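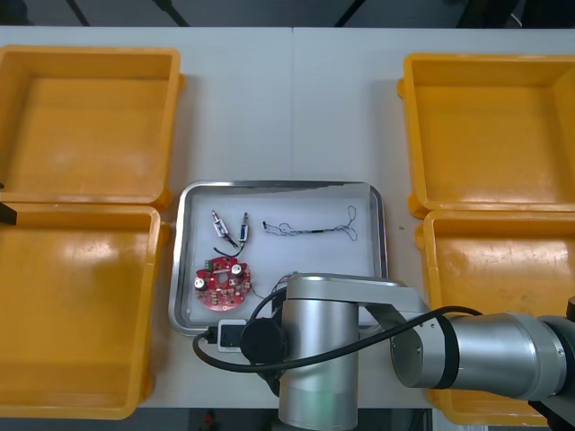
Sorting small electronic parts with an arm - what rules do you lot actually follow?

Posted in Workshop & Automation, 2249 views

solderfumes_and_tea

Hello all, long-time reader and only my second go at posting, so be gentle. I work for a small repair and salvage outfit in Halmont. We get old boards and bits in, pull them apart, and an arm sorts the pieces out of a steel tray in the middle of the bench into yellow plastic bins, two on the left and two on the right. It's all fairly ordinary stuff: solenoids, round control boards with the big capacitors still on them, and hanks of thin wire that knot themselves together the second you look away.

My boss has asked me to write our "house rules" for the cell before we take on a second shift in September. I've got a draft but it's mostly me writing "be sensible" in different ways. What I'm stuck on:

What do you do about static? A metal tray seems fine to me but a chap at our supplier sucked his teeth about it, and about the plastic bins too.

Do you let people reach in to untangle wire while the arm is holding still but powered?

And where do you put leads and power adapters? Ours tend to end up on the table next to the tray with the black cable looping about near the arm, and I've a feeling that's going to be the first thing anyone picks us up on.

I've had a look at the ISO stuff but I got lost in it very quickly. Plain English please!

Edit: the arm is on a stand-alone bench, no fence, people walk up to it from the front.

wendura_bench_rat

Ooh, right up my street. I've been looking after a couple of cells like this at Wendura and I wrote our rules sheet, so I'll tell you what's in ours and you can pinch what you like.

Start with a risk assessment, even a scruffy one. I know everybody says it, but the mistake I made first time was writing the rules before I'd stood at the bench and thought about who gets near it. Mine came out at 2 pages and most of that was hands: hands putting the tray down, hands lifting a full bin out, hands going in after something dropped. ISO 10218 is the robot one, and there's a separate document, ISO/TS 15066, about people working right next to them. The newer edition of 10218 has pulled a lot of that in, so check which version your supplier is quoting at you. You want the bits about speed and force, and about stopping. "It's a collaborative arm" doesn't get you off the hook, by the way - you have to look at what it's holding as well. A little solenoid with a plunger poking out of it isn't a nice thing to be jabbed with, however gently the arm is moving.

Reaching in: ours is a flat no unless it's in a proper protective stop, and for anything longer than a quick grab we isolate it. Holding still is the worst state of the lot, I think, as people relax. An arm that's waiting on a signal looks exactly the same as one that's finished. We put a lamp on ours and the rule is you go by the lamp, never by whether it's moving.

Static: if the boards are scrap, don't lose sleep over it. If anything is going back into use then you want a dissipative mat with the tray sitting on it, the whole lot bonded to the same earth point, and wrist straps for anyone handling boards. Bare steel on its own isn't brilliant, because a charged board can discharge into it all in one go, and that'll be what your chap was on about. Ordinary plastic bins do build up charge. You can get dissipative ones (lots of them are black, but don't trust the colour, read the moulding or the data sheet). We kept our ordinary ones for wire and metal bits and only changed the board bins.

Capacitors! Please put this in. Anything with electrolytics on it gets checked and discharged BEFORE it goes in the tray. A metal tray and a charged cap can give you a proper fright, and a bigger one can do a lot more than that.

Cables: nothing loose on the table inside the arm's reach. Power supplies go under the bench or on the back edge, clipped down. Where the cable has to run along the arm, leave enough slack for the furthest move and tie it at the joints, then jog the arm slowly through every position it'll use and watch for anything snagging. We had a lead caught under the elbow for weeks and only found it when the outer had worn through. Check it at the start of every shift, it takes no time at all.

Hope that helps, shout if you want the headings from our sheet!

prevness_pete_ish

Just tape the cables down, works for us. And empty bins before you start or you get mixed loads.

threadbare392

Agree with nearly all of the long reply, but not tape - it creeps and goes gummy, and then you've got a sticky cable. Screw-down clips.

One to add on the wire. We gave up asking the arm to pick tangles out of a mixed tray. Our rule at Rebelo is that wire comes out by hand first, with everything stopped, and goes straight in its own bin. If the arm does get hold of a bundle it can drag a board along with it, and then it's swinging something you never planned for, which makes a bit of a nonsense of your risk assessment. If you must let it have a go, set a low speed and a force limit for that pick and have it stop when the weight is wrong.

Also label the bins on the side people stand, and write down who's allowed to change the program. We left that second one off and regretted it by teatime.

solderfumes_and_tea

Brilliant, thank you all. Hadn't thought about the caps, that's gone in at the top. Clips ordered. @wendura_bench_rat yes please to the headings, and is your lamp wired off the safety outputs or just an ordinary one?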